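From: Teresa Arruda
To: gough-hall-friends
Date: 2022-11-29
Subject: Re: [gough-hall] Party hire rates and the black curtain question

Custódio Henriques wrote:

> Before we vote on the new rates, can someone tell me why a children's
> party costs the same as a wedding? In August we charged a family 235 for
> an afternoon, and they used the small room and one kettle. I am not
> against making money. I would like us to look less surprised when people
> go to the Nidano place down the road.
>
> Also, are the black drapes included or not? The form says both.

Custódio,

The short answer is that the rates were set by whoever had the pen. The long answer is in the minutes, which I have now read so that the rest of you can have your evening.

The wedding rate and the party rate became the same rate when we merged the two forms into one form. The merged form has a box for "type of event" and then ignores whatever you write in it. I tested this last night by booking a funeral for my bicycle. It came out at 235, drapes included on page one and extra on page 2.

On the drapes themselves, I think they should be included. They go up at the start of the season and stay up, so charging for them is charging people for something they would have to pay us to remove. They do make a good backdrop, especially for anything pale.

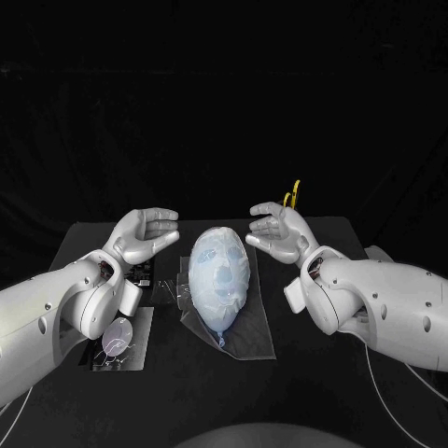 Face balloon in front of the black curtain.

Now the money. We spent 1856 on heating last winter and took in 585 from parties, so please let us not pretend the under-tens are what keeps the roof on. What keeps the roof on is the Cemia dance class, who pay on time, never complain and have asked for one thing in four years (a second mirror, refused). If we halve the party rate and get even a few more bookings, we lose very little. If we leave it alone, we keep a high price on an empty Saturday.

My proposal:

Small room, afternoon, party: 120, drapes in, kettle in.
Main hall, any event: stays as it is.
Deposit: stays as it is, and we give it back the same week. The Brondia people waited until the clocks changed and have not been back.

I would also drop the rule about outside decorations. It says all decorations must be "removed from their packaging off the premises," and I have asked everyone who was there when it was written what it was for. I got three answers, one of them about mice. Let people open their packets indoors like anyone else. 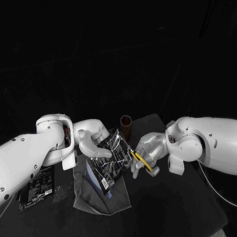

Custódio rang after I had drafted the above to say that 120 was fine by him but the deposit ought to come down as well, as no family is going to do 235 worth of damage with a sponge cake. I have met some of these families. Still, I can live with a lower deposit if the rest of you can, and I'd suggest we settle the amount at the meeting and not over nineteen emails with the same subject line.

Could someone with the password please fix the form in the meantime? It still thinks my bicycle is deceased, and I have been sent a reminder to choose a seating plan.

Teresa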